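Handgeführter Greifer: Teller rutscht beim Herausziehen aus dem Abtropfgestell

Forum › Eigenbau und Werkstatt › Greifer und Endeffektoren
Status: teilweise gelöst

Uritz
Januar 2021

Hallo zusammen,

ich baue in der Gemeinschaftswerkstatt in Branau an einer kleinen Station, die Geschirr aus dem Abtropfgestell nehmen und stapeln soll. Der Arm ist noch nicht so weit, deshalb mache ich die Griffe vorerst von Hand mit einem Zweifingergreifer und zeichne sie mit der Kamera auf. Die Finger laufen parallel, auf den Innenseiten sitzen geriffelte Gummipolster.

Tassen und Becher gehen gut. Probleme machen die flachen Sachen, die hochkant im Gestell stehen. Ich fasse am Rand an, schließe, ziehe nach oben, und auf den ersten Zentimetern dreht sich der Teller zwischen den Polstern weg. Von 60 Versuchen waren 33 brauchbar, beim Rest ist der Teller verkantet oder zurück ins Gestell gerutscht. Kaputt ist bisher nichts.
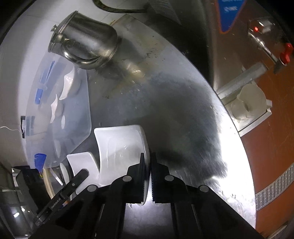
Greifer am Tellerrand, Arbeitsfläche in der Werkstatt

Was ich schon probiert habe: fester zudrücken (bringt wenig, der Rand ist glasiert und gewölbt), langsamer ziehen (etwas besser) und die Polster mit Spülmittel und warmem Wasser reinigen (hält einen halben Tag). Die Polster sind aus ziemlich hartem Gummi, Shore-Härte weiß ich leider nicht.

Meine Fragen: Lohnt es sich, die Riffelung gegen etwas Glattes und Weiches zu tauschen? Und würdet ihr die Finger verlängern oder lieber den Griffpunkt ändern? Ich möchte möglichst wenig umbauen, weil der Greifer später unverändert an den Arm soll.

Danke schon mal
Uritz

Damian Jasińska
12 Personen fanden das hilfreich

Bei glasierter Keramik würde ich die Riffelung weglassen. Riffeln helfen bei Pappe oder Stoff. Auf einer glatten, gewölbten Fläche liegen nur ein paar Stege an, und um diese Linie kippt dir der Teller.

Ich habe für ein ähnliches Projekt (Tustumano, Gläser und Schalen einsortieren) Silikon selbst gegossen, Shore A 20, 5 mm dick, auf eine gedruckte Trägerplatte. Vorgehen:

Trägerplatte mit den gleichen Schraublöchern wie beim alten Polster drucken, dazu ein paar Durchbrüche, damit sich das Silikon verkrallt. Kleben hat bei mir nie lange gehalten.
Form drucken und die Innenfläche glatt schleifen, die Druckrillen bilden sich sonst ab.
Silikon langsam eingießen und über Nacht stehen lassen.
Vor dem ersten Einsatz entfetten.

Zum Griffpunkt: Geh tiefer. Wenn nur die Fingerspitzen am Rand anliegen, ist der Hebel zum Schwerpunkt groß und jede Berührung mit dem Gestell dreht den Teller heraus. Ich würde so weit über den Rand fahren, wie die Stäbe es zulassen, und möglichst in der Mitte der oberen Kante greifen. Dann senkrecht nach oben, erst kippen, wenn der Teller ganz frei ist.

Längere Finger würde ich erst versuchen, wenn das nicht reicht. Sie biegen sich stärker durch, und die Klemmkraft an der Spitze wird kleiner.

Chmielewska
2 Personen fanden das hilfreich

Fahrradschlauch. Zwei Stücke abschneiden, über die Finger ziehen, fertig. Kostet nichts und man kann es heute noch testen. Bei mir hat das an einem Flaschengreifer den ganzen August gehalten, danach wurde es speckig. Talkum vorher abwaschen, sonst rutscht es noch mehr als vorher.

Uritz
Nachtrag vom Fragesteller

Erst den Schlauch probiert, weil er schon da lag. Mit tieferem Griffpunkt und Schlauch waren es 36 saubere Griffe, bevor der erste Teller weggedreht ist. Mit Wasser am Rand wird es wieder schlechter, aber damit kann ich erst einmal weiter aufnehmen.

Silikon ist bestellt. @Damian: Hast du bei der Trägerplatte PLA oder PETG genommen? Die Station steht direkt neben der Spüle und bekommt öfter warmes Wasser ab.

Damian Jasińska

PETG. PLA hat sich bei mir am heißen Wasser verzogen — erst nur wenig, dann hat die Schraube nicht mehr gefasst. Unter die Schraubenköpfe habe ich Scheiben gelegt.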